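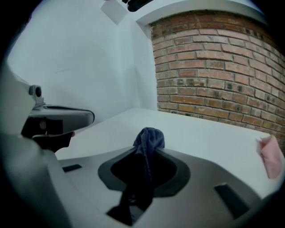
Vemau Shire Council opens its chamber to the public once a term, between the budget and the election, when councillors are at their most approachable. I went along in December at two in the afternoon, having covered the place for five years from the press bench and never once been offered a biscuit. The colour for the day was dark navy, on the bunting, the lanyards and the sashes, and on the cloths put out at the tea urn, slightly fuzzy things like bath towels that bunch up into a soft peak the moment you let go of them. I dropped one beside my saucer and it sat there crumpled, looking much as the opposition did after the rates vote.

Tours left from the foyer, past the portraits. There are 17 former mayors on the stairs, hung in order of service, with a gap on the landing where a frame was taken down during the Ciketach land inquiry. Our guide walked past the gap talking quite quickly about the banister.

The chamber is smaller than it sounds on the livestream. You can sit in the mayor's chair, and children did, and one of them ruled another out of order with more confidence than I've heard in that room since winter. The new voting panels, supplied by Endix, were switched on for us to try. We were asked to vote on whether summer was better than winter. The motion was lost, then carried, then deferred while somebody fetched the manual.

Councillor Hui-mei Tang took questions from the public gallery, which meant leaning over a rail and shouting down at her. She is the independent for Tai ward and holds the balance of power, a fact both sides bring up with a sort of fixed smile. A man in cycling gear asked when the footbridge would reopen. "When the report comes back," she said. He asked where the report had gone. She said she'd asked that too, in writing, and would let him know if anyone wrote back. It got the only applause of the afternoon.

The mayor dropped in late, shook hands along the front row and told us democracy was a conversation. He had to leave before the conversation part, for a ribbon.

Downstairs there was a display on the history of the shire, with the amalgamation covered in a single panel and the new depot in six. You could also look into the committee room where the real business is done, although the door is usually shut and on this occasion it was roped. I took a photo of the rope.

I did get my biscuit. It was a Scotch Finger, snapped in half, and the other half went to the deputy mayor. The footbridge item is back on the agenda in February, in closed session.

2 min read
Print this article | Email this article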